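Home Archive Threads Members Search

[translators-talk] Re: Glossary for the water bylaws, and how we charge for repeats
Sep 3, 2023
4 min read
3 replies 0 shares

Dear Orsolya, dear all,

Thank you for your long message. I was travelling and could read it properly only yesterday evening. I quote the part that I want to answer.

> Orsolya Hegedűs wrote:
> The client now asks that we take off all repeated segments from
> the invoice. In my file this is 339 segments. I checked every one
> of them anyway, and in 11 places the repeated sentence needed a
> different translation, because "service" was once the pipe and
> once the office. Do others accept this? And does anybody have
> a glossary that separates the two meanings?

On the money question my opinion is clear, and I hope it does not sound rude. If you must read a segment, you must be paid for it. In June I had the same discussion with Skokden, for a manual of 2903 segments. They first offered zero for the repeats. I answered with four screenshots where the same English sentence needed two different endings in Ukrainian, depending on the noun in the heading. After a week they agreed to pay 30 per cent of the full rate. It is not generous, but it pays for the reading.

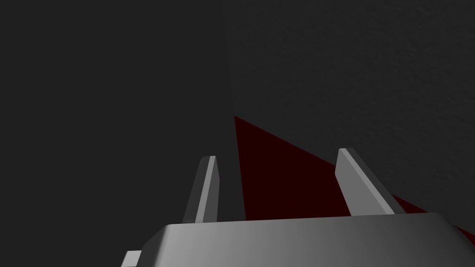
What helped me most was to write the rule into the order before the work began. My sentence is very simple: "Repeated segments are checked in context and charged at 30 per cent." You may copy it. Hafþór uses a longer one with a paragraph on locked segments, and perhaps he will share it here if he has time. If the client locks the segments so that I cannot change them, I don't charge for them, but then I also write that I am not responsible for what is inside. One client unlocked everything the same day after this remark.

Now the glossary. I have one from the Pirnus job, with 1730 entries, but please be careful with it. Half of it was made by somebody before me, and this person liked to translate "main" as an adjective everywhere, also when it is the water main. I corrected what I saw. For "service" I have three entries:

service (the pipe from the street to the house)
service (the supply, as in "interruption of service")
service (the office, almost always with a capital letter)

In the file the note column tells which one is which. If you import it into Puvaton, the note column disappears — I lost one evening to this. Save it first as tab-separated text, and then choose the columns by hand.

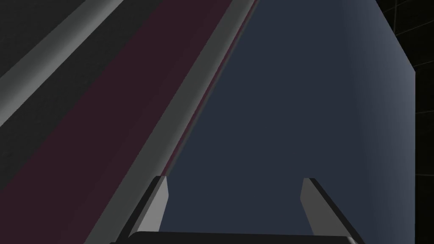
Blue panel, dark red line along its left edge.

Uyên asked me privately if the list could keep one common glossary for municipal texts. I like the idea, but I would begin small, with water and waste only, and one person for each language who has the last word. For Ukrainian I can be this person until the end of the year. Esperanza, would you still take Spanish?

One small correction to my earlier message: I wrote that "curb stop" and "curb box" are the same thing. They are not. The stop is the valve and the box is the housing above it. Please change it if you copied from me.

Kind regards,
Ustyna Kravets

Reply Forward Previous in thread Next in thread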